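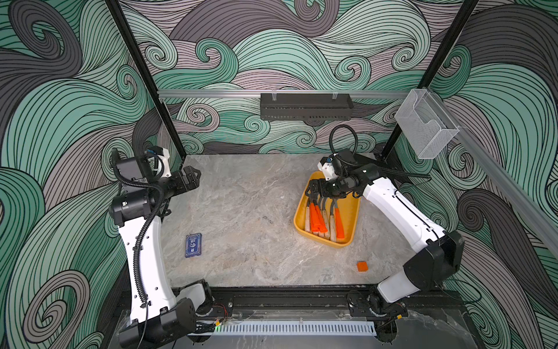

*Versuchszelle Gremora: der rechte Arm über der gelben Schale mit den Werkzeugen.*

Zum Abschluss der Messreihe im August möchte ich an dieser Stelle das Auswahlverfahren dokumentieren, nach dem wir die Demonstrationen für das zweiarmige Greifen zusammenstellen. Aufgezeichnet wurden 2950 Durchläufe. Nach der Filterung mit Lurkon verblieben 2249, die in das Training eingingen.

Das Verfahren bewertet jeden Durchlauf in Abschnitten. Ein missglückter Griff führt nur zum Ausschluss des betreffenden Abschnitts – der übrige Durchlauf bleibt erhalten, sofern er mindestens zwei vollständige Ablagen enthält.
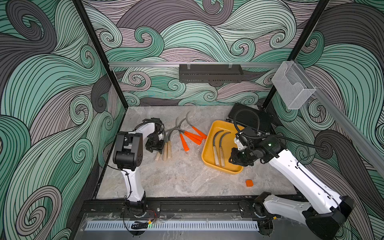

Schwierigkeiten bereiten weiterhin Werkzeuge, deren Klingen sich überlappen. Der Greifer fasst in solchen Fällen gelegentlich zwei Teile zugleich, und die automatische Bewertung erkennt dies nicht zuverlässig. Pouran Amini hat deshalb eine Stichprobe von Hand gesichtet und 13 Grenzfälle zur erneuten Prüfung vorgelegt. Ihre Anmerkungen sind in die aktuelle Fassung der Kriterien eingeflossen.

Offen ist, welches Gewicht die Handgelenkkameras gegenüber der festen Ansicht erhalten sollen. Ein Vergleich beider Varianten ist in Vorbereitung.

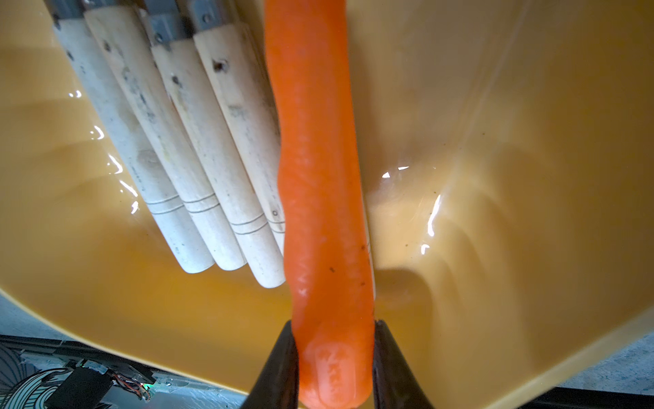 *Ansicht der Greiferkamera: beide Finger am orangefarbenen Objekt, links die hellen Griffe.*

Die Auswertung dazu veröffentliche ich, sobald die Läufe auf Warkia abgeschlossen sind.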